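What Is an Archive, and Why Do Communities Keep Them?

History books tell us a lot about presidents, wars, and inventions. They tell us less about clubs, neighborhood groups, and families who lived quietly. For a long time, many LGBTQ people (people who are lesbian, gay, bisexual, transgender, or queer) were left out of history books. Some of them kept their own records. The places where records like these are stored are called archives.

What does an archive keep?

An archive keeps things that tell us about the past. Most of them are paper: letters, diaries, newsletters, posters, and meeting notes. Some are photographs or recordings of people talking. A few are things you could hold or wear, such as buttons, T-shirts, and banners from a parade.

A library usually has books that many other libraries have too. An archive often has the only copy. If a letter is lost, there may be no other one like it anywhere.

The Stilitz Community Archive started in a spare bedroom. Amnuay Duangkaew had saved the newsletters of a social club called Prallilik, and friends began giving him their own papers. Today the archive has 264 boxes and two rooms above a bakery. The largest set of papers, the Ogura Collection, holds 1,085 letters between people who met through the club. 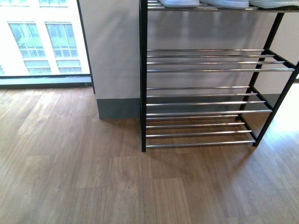
Old papers need a safe place to rest. Water is one of the biggest dangers, so archives do not leave boxes on the floor, where even a small leak can reach them. They use shelves. You can see the same idea in a black metal shoe rack with shelves made of thin silver rods, which holds things up above the floorboards. Archive shelves are wider and stronger, and the boxes on them are made of special cardboard that does not turn paper yellow. The rooms are kept cool, at 65 degrees Fahrenheit, and the lights are turned off when no one is working.

Why did people have to keep their own records?

In the past, many LGBTQ people could lose a job or a home if others found out about them. Some used only a first name in letters, or a made-up name. Some wrote "my friend" when they meant the person they loved. Others burned their letters, and sometimes relatives threw papers away after a person died.

This means there are gaps. A historian may know that a club existed but not who belonged to it. When people save what is left, the gaps get a little smaller.

How does a box of papers become part of an archive?

First, someone offers it. The archivist – a person whose job is to care for records – asks where the papers came from and who is named in them. The person giving the papers signs a form.

Next, the archivist looks at each item. Rusty paper clips and rubber bands come off. Photographs go into clear sleeves. The archivist tries to keep the papers in the order the owner kept them in, because the order can be a clue too.

Last, the archivist writes a list called a finding aid. It tells visitors what is in each box. Without one, you would have to open every box to find a single letter.

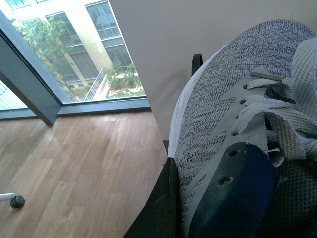 Reading time for Part 2: 3 minutes

Can anyone look?

Most archives let visitors in, but there are rules. You wash your hands. You use a pencil, never a pen. Food and drinks stay outside. You look at one folder at a time and put each page back where it was.

Some boxes stay closed for years. A person may have written about friends who are still alive and who want to keep their lives private. The archive has to respect that. At Stilitz, 19 boxes are closed for now.

What is an oral history?

Not every memory is written down. An oral history is a recorded talk with someone about their life. Pongsak Rungrueang records them for a project called Remov. He asks short questions and then waits. "What did the room look like?" is a good one, he says, because people often remember a whole evening once they start on the curtains.

Try it yourself

Ask an older person you know if you may interview them. Write five questions before you start. Ask permission to record. Write down the person's name, your name, and the month, such as December, along with the year. Keep the recording and the questions together, and give the person a copy.

Words to know

Archivist: a person who cares for records.
Collection: a group of records that came from one person or group.
Finding aid: a list of what is in a collection.
Oral history: a recorded talk about someone's memories.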